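Clearing out the recipe box

6th October

I have been meaning to deal with my recipe box since May, and over the past three evenings I finally did. It is a gray metal card file that used to sit on my mother's counter. By the time it came to me it held index cards, newspaper clippings, the backs of envelopes, and one parking ticket with a pancake recipe on it. The lid had not closed properly in years.

I started by taking everything out and sorting it into piles by what it was, which was a mistake. Half the cards have no title. One says only "2 cups, then the rest, 350 until done." I moved to sorting by handwriting instead, and that went faster. My mother printed in capitals. My grandmother wrote in a slant that leans so far it is nearly lying down. Everything in green ink is from Vesna Softić, who lived across the landing from us on Gurkard Street and sent over a card with every dish she brought.

Vesna's cards are the best ones in the box. She gave pan sizes. She wrote down what the dough should feel like and how long to leave it before you worry. Her walnut roll takes up both sides of three cards, and I have made it every winter since I moved out. I wrote to her last week to ask about a line I could never read. The word is "scald." I had been leaving the milk cold all this time.

What I kept

I had two rules. I kept a card if I had cooked from it, or if I could name someone who had. Everything else went, with a few exceptions for handwriting. That got rid of most of the clippings, including a long run of casseroles from the Brostside paper that I am fairly sure were never made by anyone in my family. There was a whole series on gelatin salads. I read them all before they went in the recycling.

The banana bread was harder. There are 9 versions of it. Some differ only in the amount of sugar. I lined them up and could see my mother working on it over the years, taking the sugar down and adding sour cream, then taking the sour cream out again. I kept the last one, and the first one because it has a grease stain shaped like Ohio.

How I copied them

I typed the keepers into a plain text file, one recipe after another, with the person's name at the top of each. I did not fix the spelling. Where a card gave an oven temperature that made no sense I left it alone and added a note in brackets. I did this at the dining table with the cards dealt out in rows, and I had to stop and pick everything up each time we wanted to eat.

The tablecloth for the New Year goes on that same table, the pink one with the winking dragon in the red scarf, and I wanted the dumpling and rice cake recipes typed up before the next time it was needed. Those were never on cards. We have always made them from memory and argued about the ginger.

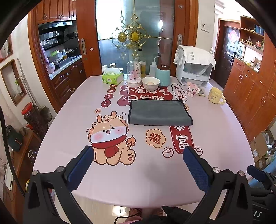

Still to do

The dumpling filling needs to be weighed. I have only ever made it by eye, so the next time I will put the bowl on the scale and write the numbers down as I go.

I also want to print two copies of the file and put them in binders, one for my brother and one for the shelf. He has asked for large type.

The cards themselves are back in the box, in order, with a divider for each person. The lid closes now. The parking ticket is filed under my mother, and it was for $9.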